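4.2 Bedding color and how people talk about rest

We now turn to the part of the study that surprised us most. Section 4.1 dealt with how long people said they slept. In the interviews, though, the participants kept steering us somewhere else: to the look and feel of the bed itself, and above all to the color of the sheets. We had put only one question about color in the interview guide, near the end, as a kind of warm-up for the closing questions. It produced some of the richest talk in the whole data set, and we are delighted to have it.

Recall that the 76 participants all lived in rented homes in the Rininen district, in buildings finished to much the same plan. White walls were written into most of the leases. Tenants could not paint, and many were not allowed to put up shelves or hooks. This makes Rininen a wonderful place to study small choices in the home, as the large choices have already been made by someone else. What is left is cloth — sheets, curtains, towels, a throw over a chair.

We coded the answers to the color question using the Olliritz scheme, which sorts statements about household objects by what the speaker says the object does for them. Two coders worked on every transcript and met to settle the differences. The scheme was built for kitchens, and we had to adapt it. The original code "ready to use" made little sense for a bed, so we split it into "ready to sleep in" and "ready to be seen." That split turned out to be very useful, and we would encourage others working on bedrooms to try it.

The first pattern concerns muted colors. Participants who owned green, gray or clay-colored sheets often spoke of them as a decision, with a story attached: a shop they had gone back to, a set they had waited for until the September sales, an argument with a partner. Participants with white sheets told fewer stories. They tended to say that white was what they had grown up with, or that it could be washed hot. One woman told us she had never thought of her white sheets as having a color at all. We love this remark and have returned to it many times in our own discussions.

The second pattern concerns the wall. With so much bare white in the room, the bed becomes the largest colored surface by a wide margin, and people knew it. "The bed is my wall," one participant said, and several others came close to the same idea in their own words. Muted green was praised for making the white look warmer. Gray was praised for being quiet, and was also criticized for exactly that in winter. A sage or olive sheet beside a gray headboard, as in Figure 3, is the sort of pairing that people had in mind when they used the word "calm," which was the single most common adjective in the answers to this question.

The third pattern is about creases, and here we had to revise our expectations completely. We had assumed that wrinkled sheets would be spoken of with some embarrassment. A few people did apologize for theirs. Many more defended them. Creases were called soft, honest, lived-in and, by one man, "the sheet's own business." Ironing was mentioned by 12 participants, and most of those brought it up to say that a parent had done it and that they did not. The exception was a small group of five who ironed pillowcases only, and who were very happy to explain their methods at length.

How does this fit with earlier work? The Michailidis model of domestic comfort treats color as part of decoration and places it well away from the bodily side of rest. Our interviews suggest that the two sit much closer together. When people described getting into bed, they moved back and forth between how the sheet looked and how it felt, often within one sentence. A green sheet was "cool." A gray one was "heavy." Whether these links come from the cloth or from the color we cannot say from interviews alone, and some participants had changed both at the same time when they bought a new set. A follow-up in which the fabric is held constant would be a great next step.

Some cautions apply. The participants were volunteers and probably care more about their bedrooms than most tenants do. The earliest interviews, up to 23rd March, used a slightly different wording of the color question ("What color is your bed?" in place of "Tell us about your sheets"), and the answers to it are shorter. We kept them in the analysis but did not quote from them. Finally, the Fanatero housing blocks at the north end of the district have larger windows than the rest. Tenants there talked more about daylight, and we return to their interviews in Section 4.3, where we look at curtains and blinds.

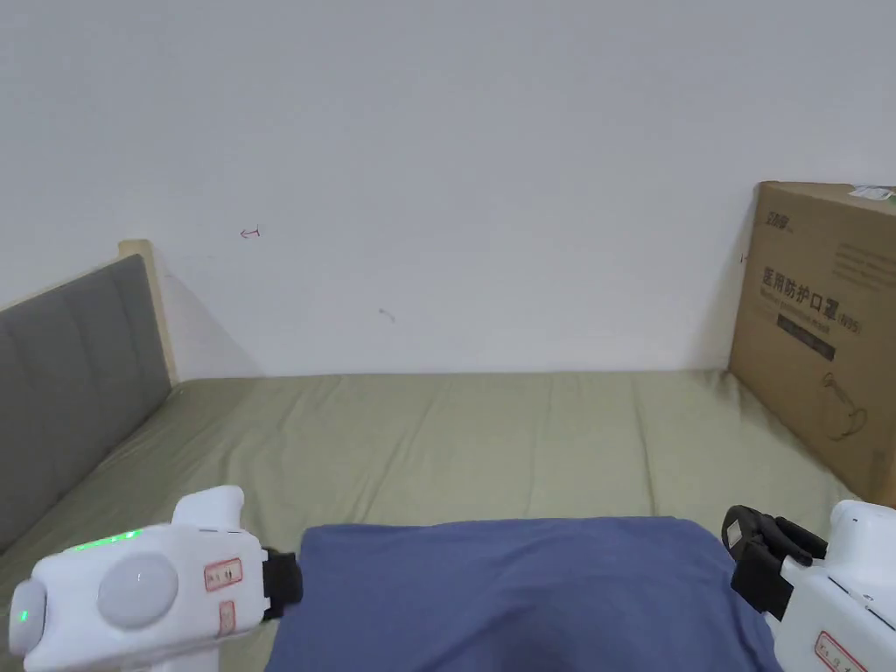 Figure 3. Muted green fitted sheet and gray upholstered headboard against a plain white wall.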